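Can a robot serve up the vegetables yet?

Readers of this newsletter often ask when they will be able to buy a machine that does the washing up. The short reply is that it will be a while. Small robot arms are getting better at parts of the job, though, and in May we spent a morning at the Hikex workshop in Prustham to find out which parts.

Hikex is a small firm that tests low-cost arms for kitchens, laundries and packing benches. Most of the arms it tries are desktop models that can be put together in an afternoon. They are cheap and light, and weak compared with anything found in a car plant. The firm wants to know whether they are good enough for dull, repeated jobs that people would be glad to hand over.

The job we went to see is called Kaewsai, after the café where the idea came up. It stands in for serving and clearing food. The arm has to deal with a plate, a pot and a set of small cubes, picking up one cube at a time. A person could do it without looking up from the radio.

Hikex has logged 1581 attempts at single pick-ups so far, 173 of them since its last software update. The firm says cubes standing well apart give the least trouble. Cubes that touch are harder, as the fingers need room on both sides. The pot is harder again. Its wall gets in the way of the wrist, and a shiny surface can confuse the software that works out where things are.

Speed is the other problem. A full run takes around 10 minutes, and someone has to stay nearby in case a cube rolls off. The arm does not get bored, but it does not notice when it has gone wrong either — it will carry on with nothing in its grip until the run is stopped.

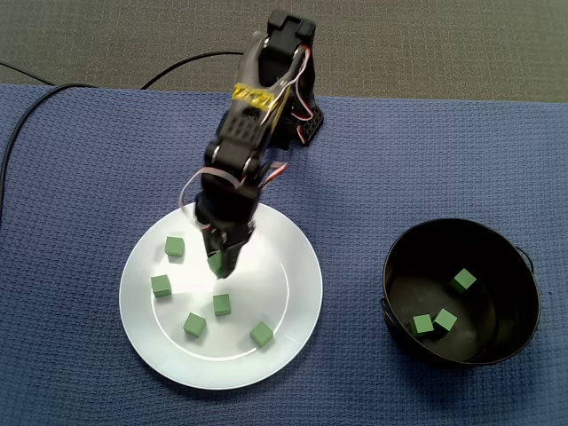

The Kaewsai task: a green cube in the gripper over the plate, with the pot alongside.

Real food is some way off. Peas roll, potatoes break and sauce gets into joints that were never meant to be washed. Hikex plans to move on to bread rolls next, then cutlery, and has 2 more arms on order.

On the shop floor the picture is a little brighter. Grisulholm, which packs spare parts for bicycles, has been trying a similar arm to sort plastic end caps into trays. The caps are all one size and always arrive in the same place, and the firm is happy to let the arm run slowly through the lunch break. It has kept its packers on all other lines.

We will go back to Prustham when the bread rolls are under way.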